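Teaching by hand at the Cukdale workshop

The operator we met in Cukdale spends most of her shift moving clothes from one place to another without touching them. She sits at a desk with a controller in each hand. Two arms across the room do what her hands do, a fraction of a second later. Each attempt is saved and later used to train the machine to do the job alone.

She has been at it since February, when the company, Chmielewska, moved its clothing work over from Rararberg. She asked that her name be left out.

"I came from a dry cleaner's in Iltport," she said. "They wanted people who had handled a lot of clothes. Nobody I trained with had done anything with robots."

Her first two weeks were spent with the arms turned loose so she could push them by hand. The joints give when you lean on them, and the machine keeps a record of where they went. She found it tiring. The arms are heavy to steer and her own body kept getting in the way of the cameras.

"You're standing right there, so your elbow is in half the recordings. With the controllers you're out of the way. But by hand you can feel when the cloth pulls. At the desk I don't feel anything. I have to see it."

What she sees is the feed from the room camera and one from each wrist. Beginners watch the room view, she said, and it takes a while to trust the other two. The wrist view tilts whenever the hand does.

"You stop noticing the tilt. I used to put my head on one side. My neck was killing me."

A normal day is 70 attempts, with a break after every 10. An attempt counts if the garment ends up where the task sheet says and nothing else gets dragged along with it. She throws out her own bad ones before anybody asks her to, though not all of them. If she drops a sleeve and picks it up again cleanly, she keeps it.

"They told us early on to keep the saves. If the machine only ever sees it go right, it has no idea what to do when it goes wrong. What I toss is when I dithered. If I hang there thinking for five seconds, it learns to hang there."

We asked which clothes are hardest. She did not need to think about it. Dark ones, she said, lying against other dark ones.
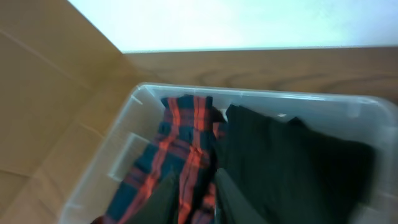 Wrist camera view of a storage bin with a plaid flannel shirt and a large dark green garment.

"With plaid you can read the folds. The stripes bend and you know where the cloth is going. A dark green thing, almost black, you're guessing at the edge. I look for any bit that's lighter, where it creases, and I go in there."

Clear plastic bins bring their own trouble. The rim catches the light, and it is easy to misjudge how high it stands. She brings the hand in well above it and then straight down.

The set she was working on stood at 391 kept attempts when we visited. She did not know how many the engineers wanted in the end. On her screen there is a tab where she can watch the trained arm try the same task, and she checks it most mornings before she starts.

"It goes in high over the rim, same as me," she said. "It also does a little shake after it grabs. I do that. I didn't know I did that until I saw it."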